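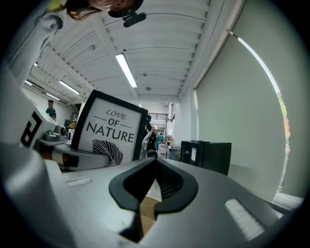 Remote delegates lost the live stream of the molasses and raw sugar session on Tuesday, starting at 9:40 in the morning. Audio kept going for most of them. The picture froze, and then the player went back to its waiting screen. The waiting screen shows a large black P, bold and angular much like the mark on the white and gray casing at the left of the photo, so when a delegate writes "stuck on the P" in the chat that is the screen they mean. Refreshing the page brought the session back for a few seconds and then the P returned.

Ticket opened by: Ralodgate events desk
Platform: Provside live player
Venue: Lullton, main hall
Priority: High
Status: Resolved, one item open

Reported by organizer
We had 1,029 people registered for the online ticket. The opening remarks were fine. The trouble began when the second speaker, from the refiner Doležal, put up the slides on freight costs. People in the hall saw nothing wrong. We had complaints from mills in two time zones and from a few brokers who were watching from their desks. One of them sent a recording of his screen, which I have attached to the ticket. Our local feed monitor looked normal the whole time.

Support, 9:58
Picked up. Please confirm whether the viewers with the problem are all on the English audio channel or on the Portuguese one too. Please also tell us if anyone changed the encoder settings after the Monday rehearsal.

Organizer, 10:04
Mostly English. Two reports from Portuguese, but one of those people had switched back and forth. Nobody on our side touched the encoder. The AV crew plugged in a second laptop for the freight slides - it has its own output and was not at the rehearsal.

Support, 10:11
Thanks. We can see 235 viewer sessions that dropped to the waiting screen at least once. All of them were on automatic quality. Viewers who had set quality by hand stayed connected. We think the second laptop is sending a different frame rate, and the encoder is restarting the video each time the switcher moves between the two. Can the crew set both laptops to the same output?

Organizer, 10:16
They can do it at the coffee break, not before. The speaker is still using that laptop.

Support, 10:19
Understood. Until then we have turned off automatic quality for this event and fixed the player at the middle setting. Delegates need to reload the page once. We suggest posting that in the chat and reading it out on both audio channels.

Organizer, 10:31
Posted and read out. Complaints have slowed down. A trader in the chat says the sound is now ahead of the picture.

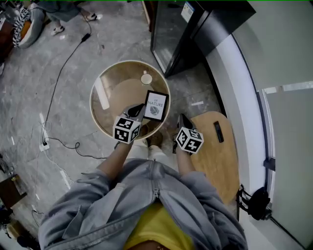
Will the delegates who dropped out be able to watch the freight talk again?

The full session is recorded at the venue, separately from the stream, and it will go into the replay library once the sound has been matched to the picture. They can use the same login they used for the live day.

Support, 10:47
We measured the sound offset on our test player. It was 26 frames when a page had been left open since before the fault, and zero after a reload. Anyone who still hears it should close the tab fully and open the link from the confirmation email.

Support, 11:20
Coffee break change done. Both laptops now match, and we watched four switches between them with no restart. Automatic quality is back on. We left it for 10 minutes before the panel began and no sessions dropped.

Organizer, 11:26
Looks good here. The panel on beet acreage has started and the chat is back to questions for the speakers.

Notes added by Dušan Oravec, Provside
Cause: frame rate mismatch between two presentation laptops. The encoder treated each switch as a new source and restarted the video. The player on automatic quality did not recover from the restart.
Fix: matched both outputs and cleared the encoder.
For the afternoon: any laptop brought in by a speaker goes through the scaler at the AV desk first. The Lullton crew have this in writing.
Also changed: the alert for dropped viewers now goes to the organizer as well as to us. On this event it went to our desk only.

Still open: the Portuguese channel on the replay of the freight talk has a gap where the interpreter's microphone was muted. Ralodgate is checking whether the interpreter's booth kept its own recording. Replay for that talk stays English only until we hear back.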